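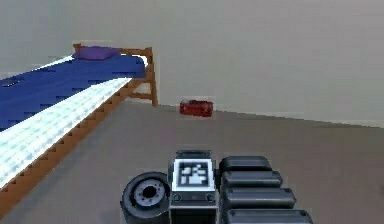

Shop > Bedroom > Blankets & Throws > The Irnus Wool Blanket

I've been selling blankets for long enough to have strong feelings about them, and the Irnus is the one I'd rescue from the shop if the roof came in. It's a proper wool blanket, thick without being stiff, and it's the first one I've stocked that I also bought for every bed in my own house. It was made with the single bed in mind, so if yours is a plain wooden one in a warm orange-brown, against a pale wall with a grey floor, I'd go for the Rust or the Moss. Both of them sit beautifully next to that sort of wood, and a greyish-beige wall will put up with more colour than you'd think! The Oatmeal is lovely too, but in a pale room it does rather disappear, and I always end up talking people out of it.

The wool comes from the Drivov mill, who have been spinning for us since we opened. They send it over in great squashy bales and I have to stop myself climbing in. It's washed and carded there, then woven fairly loosely and brushed on both sides, so you get a bit of fluff on top which traps the warmth. For the first couple of weeks it will shed. Dark pyjamas will show it, I'm afraid. Take it outside, give it a good shake over the grass and it soon settles down.

Now, weight. The Irnus is 600 grams per square metre, which puts it at the heavy end of what we do. I sleep under mine with a cotton sheet and nothing else from spring onwards, and in January I put it over the duvet and don't get up until I absolutely have to. If you run hot, or you want something to fold at the foot of the bed and pull up now and then, have a look at the Josari instead (same wool, much lighter, and it goes in a suitcase). Some people buy the two together and swap them with the seasons, and I can't fault that.

The edges are finished in blanket stitch in a slightly darker shade than the body. We used to do a satin ribbon edge and I know a few of you miss it, but it wore through long before the wool did and I got tired of seeing good blankets come back with their trim hanging off. The stitching can be mended by anyone with a needle. There's a small hank of matching yarn tucked in with every blanket for exactly that, so please don't throw it out with the tissue paper (I've done it myself).

Washing. You can put it in the machine on a wool cycle, cold, with a liquid meant for woollens, and a very short spin. I do mine twice a year at most. In between, hang it out on a dry, breezy day and it comes back in smelling of nothing at all, just as it should. Dry it flat if you have the floor space. Over two clothes airers pushed together works nearly as well. Never tumble dry it! I've seen the result and it would have fitted a guinea pig.

Moths, seeing as I get asked every week: keep it in use and they mostly leave it alone. If you're putting it away, wash it first, make sure it's bone dry and seal it in the cotton bag it came in, then put that inside something with a lid. Cedar balls smell nice. I wouldn't rely on them.

A word about the colours. The Rust is a brick red with a bit of brown in it, and the Moss is darker than it looks on most screens. We'll post you a swatch of any of them for free, and I'd really rather you asked for one than sent a whole blanket back. The Chávez stripe we had over the winter has sold out and I don't know yet if the mill will run it again, so do leave your email with us if you'd like to be told.

Details
Item number: 511
Size: single
Weight: 600 g per square metre
Colours: Rust, Moss, Oatmeal
Made from: pure wool, brushed on both sides
Comes with: cotton storage bag, hank of mending yarn
Delivery: free on orders over £50
Returns: unused and unwashed, within 50 days

Orders are packed by me at the back of the shop and usually leave within 2 working days. If you want it wrapped as a present, put a note in the box at checkout and tell me what to write on the card.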